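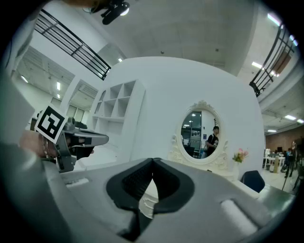 Budget for hand-held grippers, buy pairs or singles?

pellow_dk
Posted 9:14 am

I have been asked to put together an equipment list for a data collection setup starting in January. The plan is people doing ordinary household tasks with hand-held grippers, one in each hand, and the recordings go to the team training the arms. I have a price from Plosenow and a price from Tavine. Plosenow sell in matched pairs only. Tavine sell singles and you calibrate them yourself.

We want 20 pairs. On paper Tavine comes out cheaper but I can't tell what I'm leaving out. Has anyone run both?

marrowfat
Posted 9:40 am

We have run both. The purchase price is the small part of it. Put a line in for fingertips. The pads wear, and once the surface has gone smooth people start squeezing harder and the data changes. We bought 80 spare pads in the first order and should have bought more.

Also ask who prints the markers. Ours came as stickers and the corners lifted. We now have them printed on rigid plate and screwed on.

Grekstead
Posted 9:52 am

I would go with pairs. Calibrating singles takes an afternoon each time somebody drops one, and somebody will drop one. If you are paying an engineer for that afternoon you have lost the saving by spring.

tom_lathe
Posted 10:21 am

Don't agree with that. With pairs, when the left one breaks you send both back and you have no station until they come home again. We had a pair away for most of a month over a cracked jaw. With singles you pull one off the shelf and carry on. The calibration is dull but anyone can be taught it. Ours is done by the person who opens up in the morning.

Grekstead
Posted 10:30 am

Depends on the supplier. Ours sends a swap pair the next day.

tom_lathe
Posted 10:33 am

And what do you pay for that?

Grekstead
Posted 10:47 am

It's in the service contract. Fair point, it isn't free. I don't have the figure to hand but it was enough that finance asked me about it.

pellow_dk
Posted 11:05 am

Thanks, all useful. The Plosenow price doesn't mention a swap so I will ask. The Tavine one has 2 years' warranty on the body and nothing on the jaws or pads.

Next question. Do people budget for the room? I've been told to assume we use what is there.

K. Tamura
Posted 11:38 am

Yes, budget for the room. I did the list for our site and left it out, and then had to go back and ask for more money, which was not a nice meeting.

Things I had missed: somewhere to put the grippers down between takes, enough sockets for charging, a screen near the work area so the operator can see whether the recording is good, and chairs. People get tired holding these things. Look at where mirrors and shiny surfaces are as well. Our tracking software picked up markers in a mirror and we lost a lot of time to it before someone hung a cloth over the glass.

Kumiko

marrowfat
Posted 11:50 am

Mirrors should stay in if you want the arms to work in real houses. Real houses have mirrors.

K. Tamura
Posted 12:02 pm

I understand the argument but it has to be a choice. If you keep them, someone needs to check the tracks, and that person's hours belong in the budget too.

sasaki_bench
Posted 12:45 pm

Is 20 pairs the right number in the first place? How many operators are there on a shift?

pellow_dk
Posted 1:10 pm

Twelve to begin with, going up later if the first stage is approved. The 20 was to cover breakages and growth.

sasaki_bench
Posted 1:26 pm

Then I would buy for the twelve plus 2 spare pairs and hold the rest of the money. The designs change quickly. We bought everything at once and the next version was lighter and had a better jaw, and we were stuck with the old ones. Mixing versions was a headache for the people using the data, so in the end a cupboard full of good grippers didn't get used.

tom_lathe
Posted 1:41 pm

Agree with this. Just get the supplier to put in writing how long they will keep making the version you buy. Otherwise your second order is a different product.

Grekstead
Posted 2:08 pm

Some places lose the money if it isn't spent in the year, so check that before you hold any back.

pellow_dk
Posted 2:30 pm

We do lose it, so I'll see whether the remainder can go on pads, marker plates and a service contract paid up front. I'm going back to both suppliers this afternoon about swaps and version changes, and will post what they say.

marrowfat
Posted 2:36 pm

Ask about batteries while you are at it. Ours were a separate line on the invoice.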